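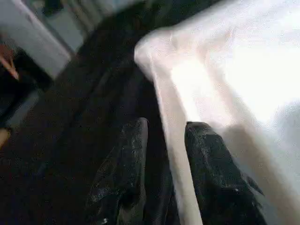
White fabric at close range.

Home Notebook Projects Archive Contact

Reading time: 7 min

Thursday, November. Cabin mock-up 1401, structure-borne noise, continued

Carried on with the rattle in the balcony cabin mock-up for the Jalis refit. The complaint from the ship is a buzz at the head end of the bed, worst at cruising speed in a following sea, present in most of the cabins on the same stack and absent in the mirrored cabins to port. Angate built the mock-up from refit stock, so the panels, the ceiling grid and the wet unit are the same parts that are going on board. The only thing missing is the ship.

Setup as on the previous page. Shaker bolted to the deck plate under the corridor side, sine sweep, accelerometers on the deck plate, the partition behind the headboard, the ceiling carrier, and the door frame of the wet unit. Microphone at pillow height. Cabin door closed, balcony door closed and dogged, ventilation off for the first set of runs and on for the second.

First sweep, 08:30. Background in the hall was fine until the forklift started up next door. Stopped and waited. The forklift shows up in the microphone trace as a broad hump and does nothing to the accelerometers, but I don't want to be explaining it to the owner's side later, so that run is marked void.

Second sweep clean. Clear peak at 16 Hz on the partition, next to nothing on the deck plate at the same frequency. The audible buzz is much higher up. So the panel is moving at the low frequency and something loose is being tapped once per cycle, and the ear picks up the tapping. This matches the description from the crew, who called it a card in bicycle spokes.

Pressed a hand on the partition at various heights while the shaker dwelled on the peak:

- Low, near the skirting: no change.
- Mid height, behind the headboard: level drops, buzz continues.
- High, near the ceiling joint: buzz stops.
- On the ceiling panel next to the joint: buzz stops.
- On the wet unit door frame: no change. I had expected one.

That puts the contact at the top profile. The partition sits in a U-shaped profile screwed to the ceiling carrier, with a rubber strip on each side of the panel. The strip is pushed in by hand from below after the panel is up. Took down the nearest ceiling panel and looked along the profile with a flashlight. The strip on the cabin side is fully home. The strip on the wet unit side stops short of the corner, and past the end of it the panel skin can touch the steel.

Measured the gap in the strip. It is the length of one hand position, more or less, which is what you would get if the fitter ran out of room to push once the wet unit was in place. The installation sequence from Grasov has the wet unit going in before the strip. In the port-side cabins the wet unit is on the other side of the panel and the corner stays open, so the strip goes all the way in. This accounts for the port and starboard difference without any theory about shaft lines or hull form. Page from last month proposing the shaft lines has been crossed out, but I've left it legible.

Test of the idea: cut a short piece of the same strip, fed it in with a bent feeler gauge, put the ceiling panel back. Repeated the sweep. The peak at 16 Hz is still there on the partition at nearly the same level. The buzz is gone from the microphone trace. Pulled the piece out again, buzz back. Put it back in, gone again. Repeated this until I was bored with it and the result did not change.

Points to settle:

The panel resonance itself is not cured. The strip takes away the contact, and the panel keeps moving. If the strip hardens or walks out of the profile the noise will return. A stiffer panel or an extra fixing at mid height would deal with the cause, but the headboard wiring runs there and the reading light bracket is already on the drawing. Asked Angate whether the bracket could be moved up to double as a fixing. They are looking at it. My guess is they will say no on the grounds of the lighting approval.

Adhesive on the strip: possible, but panels have to come out for access to the pipe run, and the last refit with glued strips left a bad mess on the panel skins. Would prefer a mechanical stop at the end of the profile, a bent tab or a rivet.

Ventilation on. Second set of runs with the Gallardo cabin unit at low, medium and high. Low and medium add nothing of interest. At high there is a tone from the diffuser, clearly audible at the pillow and unrelated to the partition. It moves when the damper blade is turned, so it is flow noise at the blade edge. Turning the blade a little past its stop gets rid of it, and the stop is set by a screw with thread lock on it. Did not touch the screw. Wrote to Gallardo asking for the permitted adjustment range. Their manual gives the airflow at each setting and says nothing on the blade angle.

Also heard on these runs, a tick from the balcony door every time the shaker passes 20 Hz. Traced to the handle. The spring plate behind it is slack and the handle rests against the escutcheon under its own weight. Wedged it with folded paper and the tick went away. This one isn't on the crew's list. It may be peculiar to this door, which has been opened and closed by every visitor to the hall since the mock-up went up. Check against an unused door before raising it.

Afternoon. Repeated the partition runs with the cabin dressed. Mattress, bedding, both curtains, the carpet in place, life jackets in the closet, hangers on the rail. The dressed cabin is quieter at the pillow in the upper bands, as expected. The buzz with the strip removed can still be picked out, but it is weaker, and a person who was not listening for it might put it down to the ventilation. I suspect this is why it passed the owner's walk-through last time, with the ventilation running and the beds made up. The acceptance runs should be done bare and dressed, with both sets in the report.

Hangers: the anti-rattle type on the rail do their job. The plain ones from the previous fit don't. There is a box of the plain ones still marked for installation. Told stores.

Blackout curtain: the bottom weight knocks against the balcony door sill in the dwell at the panel peak when the curtain hangs half open. Fully open or fully closed it is silent. The hem could be taken up slightly. The curtain drawing gives a clearance to the carpet and none to the sill, and the sill stands proud of the carpet. Needs a note on the drawing. Low priority.

Wet unit. With the partition quiet, the next loudest item is the shower screen in its lower guide. The guide has a plastic insert that fits tightly at one end and loosely at the other. Swapped it end for end and the loose end stayed with the insert, so the insert is at fault and the guide is fine. Took three more inserts from the bin. All of them are tapered the same way. This is a molding issue and belongs with whoever bought them. I've put the inserts in a labeled bag in the second drawer of the bench, please leave them there.

Instrumentation notes, mainly for whoever picks this up:

Channel 3 drops out if its cable is flexed near the connector. Replaced the cable, same thing, so it is the connector on the box. Moved the door frame accelerometer to the spare channel and changed the name in the setup file. Old setup files will still point at the dead channel.

Wax mounting on the ceiling carrier let go once in the warm part of the afternoon. The run is obvious in the data, the trace goes to noise halfway through. Used the magnet base after that. Magnet and wax agree over the band we care about.

Microphone calibrated before the first run and after the last. Drift within tolerance, values are on the inside cover with the others.

Shaker amplifier fan is noisy enough to matter on the bare cabin runs. Moved it behind the stack of insulation boards at the end of the hall and ran the long cable. Keep it there.

To do:

1. Send the strip finding to Grasov with the two traces and ask for the sequence to be changed, strip before wet unit. If they can't change it, ask for a stop and a tool to seat the strip from the corridor side.
2. Get the answer from Angate on the light bracket.
3. Check whether the cabins already closed up on the upper deck were done in the same order. If they were, the ceiling panels over that corner have to come down again. Easier now than with carpet and furniture in.
4. Diffuser blade, wait for Gallardo.
5. Unused balcony door, handle check.
6. Long dwell on the partition with the strip in place, overnight if the hall can be locked, to see whether the strip creeps. Mark its end with a paint pen first.

Strip end marked at 17:40, both faces of the profile. Ceiling panel left off and leaning against the corridor wall with its clips in a cup on top of the amplifier. Shaker is powered down and the key is in the usual place. Traces saved under the cabin number, bare and dressed in separate folders, void run kept in with the bare set and labeled as such.

This site uses cookies to remember your display settings. Accept Decline Cookie policy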